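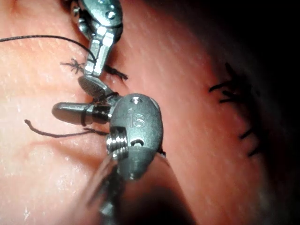 Search this journal Search Advanced

4.2 Listing visibility and store sales

We matched order records from the Skimoson marketplace to its search logs for August. Of the 600 stores that held an active listing, 442 made at least one sale. The remaining stores were mostly new sellers with fewer than ten products, and we keep them in the sample.

Position on the results page was the strongest predictor of a first sale. Stores on page 2 or lower received few visits from search, even when their prices matched those of larger sellers. Serrano and Ponce report a similar drop for the Medrano directory, although their data cover household goods only.

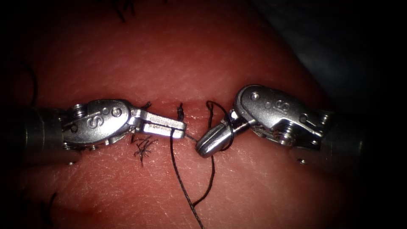

Figure 2. Two robotic surgical instruments at an incision in a synthetic tissue pad.

Paid placement had a smaller effect than we expected. In the 3409 sessions that began with a sponsored link, shoppers often returned to the unpaid results before buying. Grulatmont, the second marketplace in our study, does not separate these sessions in its logs, so the estimate could not be repeated there. Shipping cost was entered as a control in all models.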